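About Us – The Gusside Grippers

Who we are

We are the after-school robotics club at Gusside, and if you have found this page you are probably a parent wondering what your kid has signed up for, or a kid wondering whether you need to know anything before you walk in. (You don't. Come anyway!) We meet after the last bell in Room 11, at the far end of the science hall, and we keep going until it is time for the late bus, which on some afternoons comes a good deal sooner than any of us would like.

The club started as a building club, with the usual wheeled robots pushing foam blocks across a mat. We loved those robots and we still have several of them on the shelf. But a few years ago one of our students asked why a robot could stack blocks all day and still couldn't help with the laundry, and we have been chewing on that question ever since. These days most of our year goes into teaching machines to handle soft things – towels, shirts, pillowcases, the odd sock – and we have grown very fond of the subject.

What we do

Cloth is hard. A block has the same shape wherever you put it down, but a shirt lands differently every single time, and a robot that folded it nicely once may have no idea what to do with it on the next try. One way to help is to have people do the job first, using grippers they hold in their hands, with cameras watching. The recordings then go to a computer, which looks for the pattern in all those slightly different tries. So a good part of our time is spent folding, and then shaking everything out and folding it again, and talking over what went wrong.

Students work in teams of 4. Everybody takes a turn with the grippers, everybody learns to label recordings, and everybody writes some code before the year is out, even the ones who tell us in September that they only came to build things. Sixth graders usually begin with a washcloth and move up from there. By spring most teams have picked a project of their own, and we have had some lovely ones, including a sorter for lost mittens and a very patient program called Wamus that tries to guess which corner of a towel is which. Wamus is still wrong quite often, but it is getting better, and the students talk about it the way other people talk about a puppy.

Last year the club recorded 3707 folds. Of those we had to throw out 497, mostly for dull reasons like a dead battery or a sleeve across the lens, and the students who went through them one by one learned more about careful work than any lecture of ours could have taught them.

Where we compete

Each March we take our best projects to the Figueroa Open, a friendly regional meet where school teams show what they have made and explain it to judges who ask very good questions. We have come home with a ribbon or two, and once with a large box of donated motors that we are still using up. In the fall we visit the club over at Prenwood, trade recordings with them, and find out whether a program trained on our towels can make any sense of theirs. Usually it can't, and both clubs go home with plenty to think about.

Joining

Any student in grades six through ten is welcome, and there is no fee. Bring a snack and a notebook, and wear sleeves you can push up. If you have an old bedsheet or a T-shirt with a bit of life left in it, we will happily take that too. Families are welcome to stop by at any time in the afternoon and try a fold for themselves – it is a lot trickier than it looks, and the students enjoy coaching the grownups more than they probably should.

The grippers and the cloth

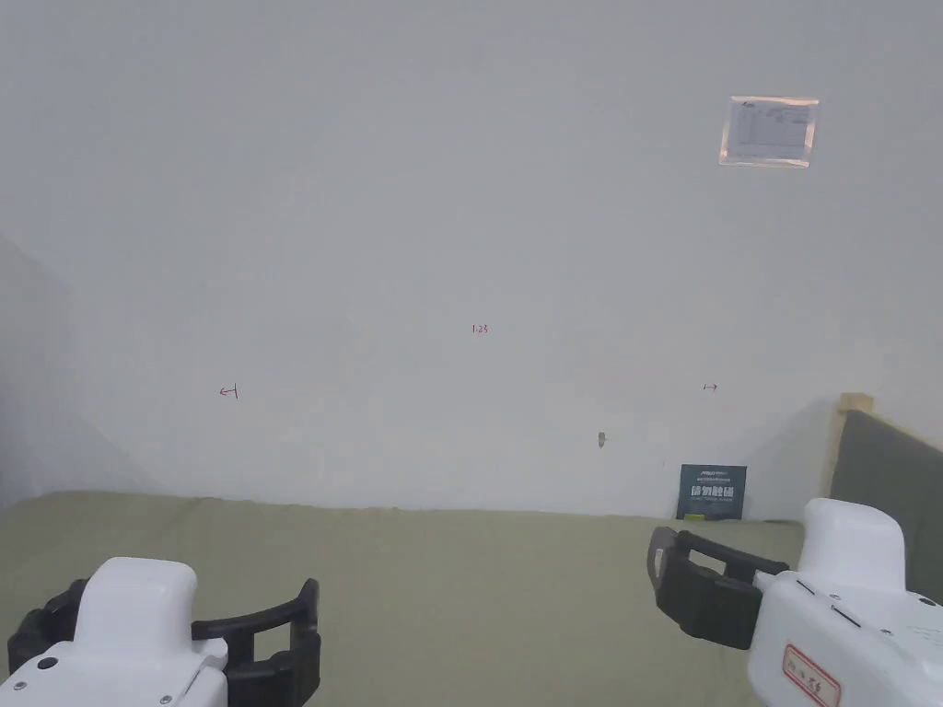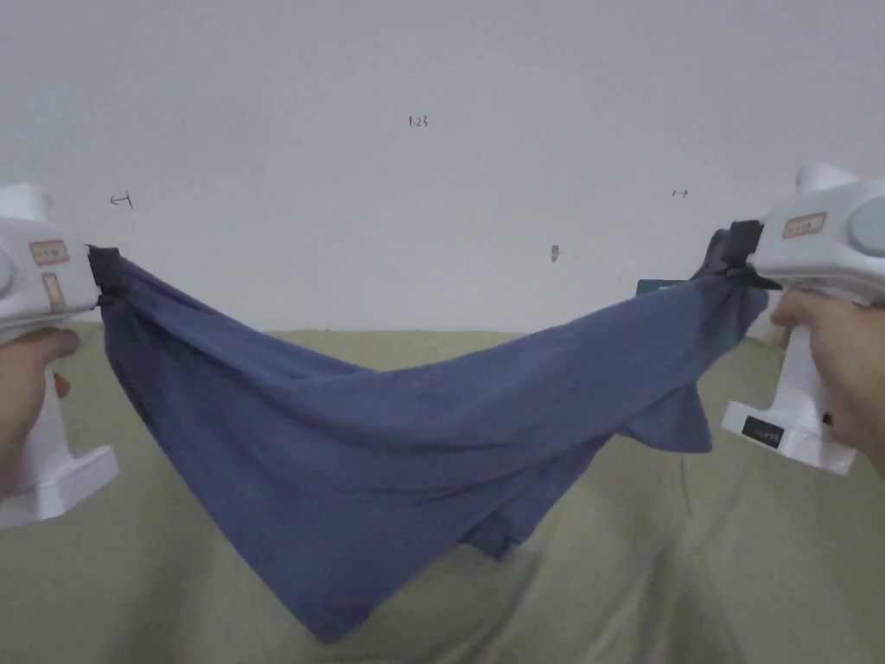
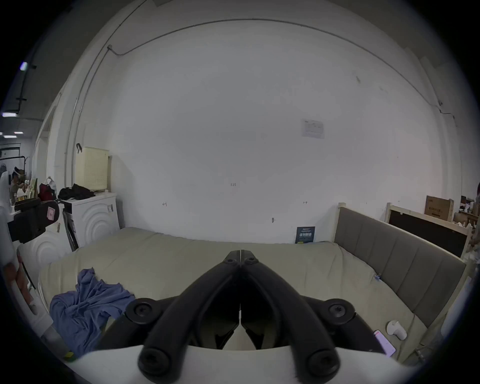 From our families

One parent wrote to us at the end of the spring that she had expected to hear about motors and wires at the dinner table, and got a long talk about corners. Her son now sorts the towels by how stiff they are before he folds them, she said, and he has explained to his grandmother why a fitted sheet is the hardest problem in the house. She asked if there was room for his younger sister in the fall, and we were very glad to tell her yes.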